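Live-in weekday cook / house manager wanted, Pelville - starts February

Posted by Jamie Bunting for the Marchand House residency

Hi all, quick one as we need somebody soon. Our cook is moving to be near her daughter and we have a full house coming in for the spring term. Marchand House is a residency for translators. People come with a book they're stuck on, stay six weeks, go home with more pages than they came with (mostly). We're on the hill side of Pelville, ten minutes' walk from the bus stop, steep at the end.

The job is half cooking, half keeping the place running. One hot meal a day, evening, for up to 15 people. Breakfast and lunch they sort out themselves from what you've stocked. You plan the menus, do the shopping, keep the pantry in order and keep an eye on the kitchen generally. 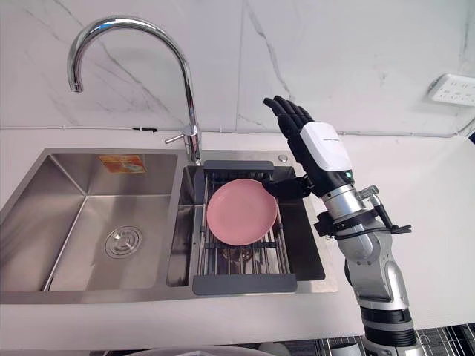
Dinner is at 7. Not 7:20. We tried flexible and people just drifted in at nine wanting eggs.

Pay is $1,849 every two weeks, before tax, plus the room and your meals. Room is at the back over the porch, own bathroom, own door to the outside stairs. Decent bed. The closet is small, be warned. Wifi reaches if you leave the door open. You get the room seven days a week even though you only work five, so weekends are yours, come and go as you like.

What we need from you

Cooking for groups, at least 3 years. Restaurant, camp, school, big family, retreat center, all fine. Tell us how many mouths and how often.

Comfortable with vegetarian and gluten free on the same night as everybody else's dinner. Usually there's a nut allergy too and we take that very seriously.

A driver's license. The house car is old and a stick shift so you need to be able to drive stick, or be willing to learn before you start. Joscha will teach you, he is patient. The grocery run goes to Hornis, forty minutes each way, and the road gets bad in winter.

Food handler card, or get one in your first month. We pay for it.

OK with quiet. Mornings here are silent till noon, house rule, and that includes the kitchen radio.

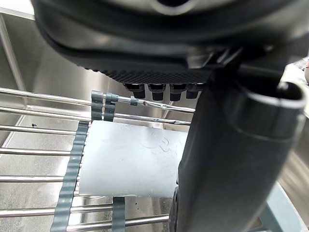

Nice to have but don't skip applying over it: bread baking, some basic bookkeeping (it's one spreadsheet), a second language. Any language. The residents will be thrilled and will probably corner you about verbs.

What you won't be doing: bedrooms and bathrooms are cleaned by a company from Jirkholm, they come twice a month. Yard and snow are Joscha's. Residents do their own laundry and they rotate on dinner dishes, list goes up on the pantry door. You do need to chase them a bit. Some writers think a pan can soak for a week.

Hours are noon to 8:30, with a real break in the afternoon whenever dinner allows. Changeover days are longer, they fall every six weeks, and you get the following day off paid. Two weeks paid vacation in the summer gap, plus we close completly in late December.

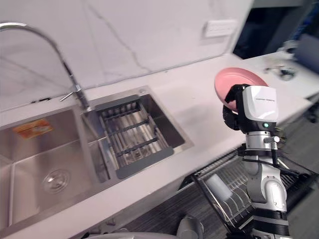
Food budget is set per term and you are in charge of it. Receipts in the envelope, totals in the spreadsheet. We'd like to buy more from the farms on the Hornis road but it's your call, as long as the numbers work out.

How to apply

Send a letter, one page, and a week of dinners you would make in February for a dozen people. Real ones, stuff you'd cook on a tired night as well as a good one. Plus 3 references, at least one from someone who has eaten your food. No photo please. Resume is optional, if the letter covers it then great.

First chat is by phone with me, half an hour. After that we'll ask a couple of people up to cook one dinner with us. You're paid for the day and we cover groceries and the bus. You stay over if you want to, the last bus down is at 6:10 so you pretty much have to.

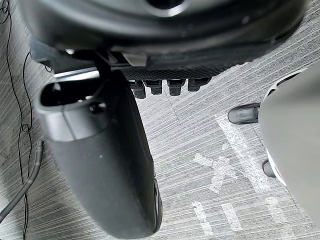 Dogs - sorry, no, two of our regulars are allergic. Couples - the room is realy a one person room, but ask. Smoking outside only, far end of the porch.

We start reading as soon as letters come in and will stop when we've found the right person, so sooner is better. Paper mail is fine too, just put Attn: Jamie on the envelope or it ends up in the manuscript pile.

Questions about the car, the road or the heating go to Joscha Schwerdtfeger. Anything else, me. Mornings I don't pick up (see quiet rule), try after 12.

Jamie Bunting
Marchand House, Pelville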